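May 1, 2018. Drift check, conductivity bench

Carried on with the Palterow probe. Offset against the reference cell has grown again since the February calibration. Zero in air is fine, so the electronics are probably not to blame. Suspect fouling on the inner electrode.

Made fresh KCl standard, low range, from the dried stock. Kibet weighed, I diluted. First flask discarded, meniscus over the mark. Second flask used for everything below.

Bath set to 22 C. Left the cell in for almost 3 hours before reading. Last time we read too early and the numbers were still creeping, so the old values in the shared sheet should be treated as upper limits until someone repeats them.

Readings with the Palterow were high compared with the Tomano meter on the same flask. Swapped cables between the two: the offset stayed with the probe. Swapped temperature sensors: no change. Compensation was off on both.

Soaked the probe in dilute acid, rinsed, reread. Offset smaller but still there. Will soak again overnight and ask Chia-jung Wan whether the cell constant on the Nikamholm certificate was measured before or after the replating. The certificate does not say.

Bottled water, green label:
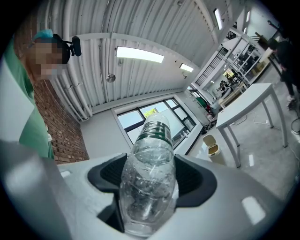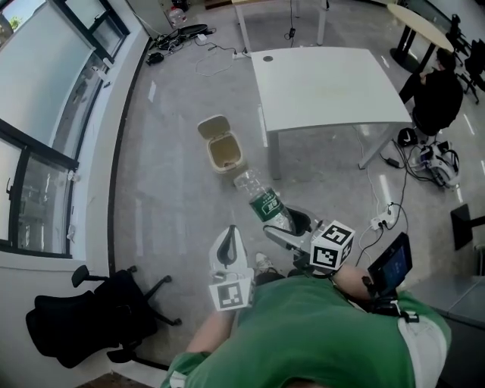
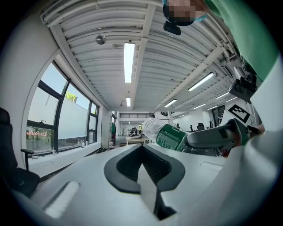 To do: relabel the standard flask with the prep date, order more storage solution, move the bath thermometer closer to the cell. K. Tanui has the spare cell holder. The clamp on ours slips when the lid is closed and the immersion depth changes with it. Do not start the low range series until the clamp is replaced.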